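Hundelley Workshop Notes
Home > Tips > Teaching by hand

Tips for showing a robot a table task

These notes cover recording demonstrations with hand-held grippers, with a shorter part at the end on driving the arm by remote. They were put together in June from the sheets taped up beside the Nakpan bench, and they assume you already have your grippers paired and your recording software running.

Before you start

Pick one task and write it down in a single sentence. "Put the fruit on the plate" is a good sentence. "Tidy the table" is four or five tasks and should be recorded as four or five tasks. Tape the sentence where you can read it from where you sit.

Decide the start and the finish. For fruit and plate, our start is hands above the near edge of the table, grippers open. Our finish is fruit at rest, grippers open again and drawn back past the edge. If one person ends with the gripper still closed and the next person ends with it open, you will be sorting recordings by hand later.

Charge everything the night before. Wipe the finger pads with a damp cloth and let them dry. Fruit leaves a film, citrus especially, and a sticky pad lets go late.

Wipe the printed markers too, with a dry cloth only. A thumbprint on a glossy marker will catch the ceiling light. If a corner has started to lift, replace the whole marker. Don't glue it flat, as it never goes back quite square.

Setting up the table

Any steady table will do. A dark top makes a white plate easy to pick out. A glass top is trouble, and so is a tablecloth, which creeps toward you a little each time you pull your hands back.

Sit so your elbows clear the edge. If you have to lift your shoulders to reach the middle of the table, the chair is too low. Move the plate closer before you start leaning, as leaning moves your head, and the head camera goes with it.

Push cables away from where your feet go. Tape down any that have to cross the floor near your chair.

Long sleeves get rolled up past the forearm. A loose cuff will slide down over the marker on the back of the gripper and you won't notice until playback. Watches are fine if they sit behind the handle.

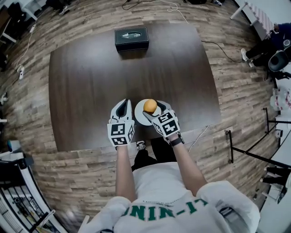 Round things are harder than they look. An orange will roll off a pad if you come at it from one side with nothing behind it. Bring both grippers in low, touch with one, steady with the other, and only then squeeze. Keep the pads below the widest part of the fruit. Squeezing above the middle pushes it down and out.

Use firm fruit. Soft mangoes bruise after a dozen squeezes and change shape during the session, so the last recordings are of a different object from the first. Oranges last best. Lemons are good for practice, having ends to hold. We eat the oranges afterward, peeled.

A plate with a raised rim is more forgiving than a flat one. If yours slides, put a small square of rubber shelf liner under it, trimmed so none of it shows.

Moving your hands

Go at about half your normal speed. Anything faster and the tracking drops; anything slower and the motion goes shaky, and the arm will copy the shake.

Keep the markers in view. The usual mistake is rolling the wrist inward when you reach across your body, which turns the marker faces to the floor. Reach across less. If the object is on the left, use the left hand, and pass it over in the middle if the task needs the right.

Stop for a moment when you make contact and again when you let go. A short pause is enough. It gives you a clean place to cut the recording.

Don't fix a mistake on the fly unless you are recording fixes. If you drop the fruit, say "scrap", open both grippers, reset and go again. Later on, do a separate batch where the fruit starts in an awkward spot and you recover it. Label that batch on its own.

Vary the starting position. It is very easy to set the plate back in the same place without thinking. Shift it a hand's width between takes, and turn your chair slightly now and then. Rungnapa Tanasarn keeps a shuffled stack of index cards with positions sketched on them and turns one over before each take, and her sets have been the easiest to train on.

How many takes

For plain pick and place with one object, we stopped at 107 good takes and the arm managed most positions on the table. The two-handed version needed 838 before we were happy with it, spread over three weeks and several people. The Sitari folder now holds 2,209 takes across all tasks, and a fair number of the early ones should probably be thrown out.

Take a break every 20 minutes. The grippers don't weigh much but you are holding them out in front of you the whole time, and tired wrists droop. Drink some water and shake your hands out.

Record in blocks of 8, then watch the first and the last of each block at double speed before going on. If both are clean the ones between usually are too. If the last one is sloppy, have your break early.

Naming and keeping files

Use task, person, block number. Leave out words like "good" or "final". Keep a paper log next to the table with one line per block and a space for remarks. "Window blind up" and "new pads" have both explained odd results for us months later.

Copy files off at the end of each session. Wumpini Amoah lost a full afternoon of cup stacking to a memory card that filled up partway through. Check free space at lunch.

If you are driving the arm by remote

Most of the above still applies, with these changes.

Sit behind the arm, facing the same way it faces. Sitting opposite flips your left and right and you will fight it all day.

Start with the speed limit at its lowest setting and leave it there for your first hour. Keep the stop button by your free hand, on the table and not on your lap.

Use a plastic plate for learning. The arm can't feel the table the way your hand does through a gripper, and most beginners press down too hard. Lower until the fingers are level with the middle of the fruit, then close.

Remote takes run longer than hand-held ones. Ours take close to three times as long for the same task. Keep the two kinds in separate folders.

Packing up

Store grippers with the fingers open so the pads don't take a set. Cover the markers with a soft cloth. Coil cables loosely, and hang them if you have a hook. Put the plate and the task sentence away together in the same bin, so the next person gets the same plate.

Related tips: Cleaning finger pads | Choosing a bench height | Nokbridge cable hooks, how to mount them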